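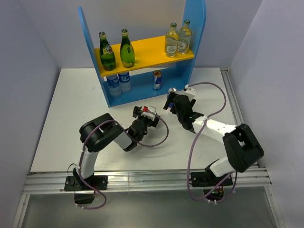 Lizelle Nkosi told me my whole topic was boring before I'd even started, and that no one picks their water by how fizzy it is, they just grab whatever's cold. I wrote that down, and it ended up being my first survey question.

So my project is about sparkling water and how long it stays fizzy once you open it. I drink a lot of it (too much, my roommate would say) and I hate that sad last glass. In September I put out a short survey in the dining hall and got 52 answers back. Most people said flat water bugs them, but hardly any of them do anything about it besides twisting the cap tight.

For the tasting part I got Haoran Tan and Xinyi Xie to sip with their eyes closed. One bottle went in the fridge and one stayed on my desk, both opened at the same time, both capped. We tried them after 2 hours and again the next morning. The fridge one won both times! Xinyi said the desk one tasted like "a soda that gave up," and I'm keeping that in the report no matter what.

I also wanted to weigh the gas loss. My full bottle came out to 981 grams on the kitchen scale, and then I poured 50 grams off for a taste and forgot to write down which bottle it came from. That part of the data is basically useless, sorry. Next time I'm putting tape on everything.

What I'd change: more tasters, for sure, and some smaller bottles. I think the empty space at the top matters a lot, and I never tested it by itself. Xiaoqing Ding lent me her notes on gas and pressure, and I've put the pages I used at the back with the survey sheet.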